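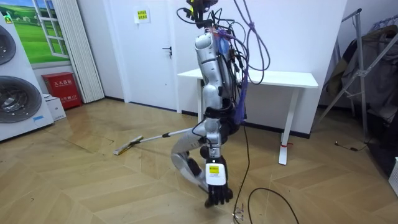 Floors and walkways

1. Floor clean and free of trip hazards — Partly. The herringbone wood in the small room has only faint scuffs, but a long black cable lies looped across it, with a few bits of debris nearby. One raised block by the door at Wurkville reception, taped for now.

2. Mats lie flat — FAIL. The entrance mat curls at the left corner. Replace before December.

3. Wet floor signs within reach of the mop sink — OK. Two more on order from Bomico.

Exits and lighting

4. Exit doors open fully without a key — OK, all tested from inside.

5. Exit signs lit — FAIL. Rear stair sign is dark. Bulb changed during the visit and it still doesn't light, so the fitting needs an electrician.

6. Emergency lights hold on battery — OK. Held for the full test.

Fire equipment

7. Extinguishers hung, pinned and tagged — OK except unit 434, tag missing. Umesh Kanaujia to call the service company.

8. Nothing stored within reach of the heater — FAIL. Paper cartons stacked against the guard in the supply closet. Moved while I was there. Please keep them on the far wall.

Electrical

9. Panel clear and labeled — Partly. Access is fine, but breakers 8 and 9 have no label.

10. No power strips plugged into other power strips — OK.

Comments

The stair sign comes first. Repair quote is under the 3,000 limit, so it can go ahead without a second signature. Item 2 was also on the last list — please don't carry it over again. Recheck of failed items at 8 a.m., before the building opens.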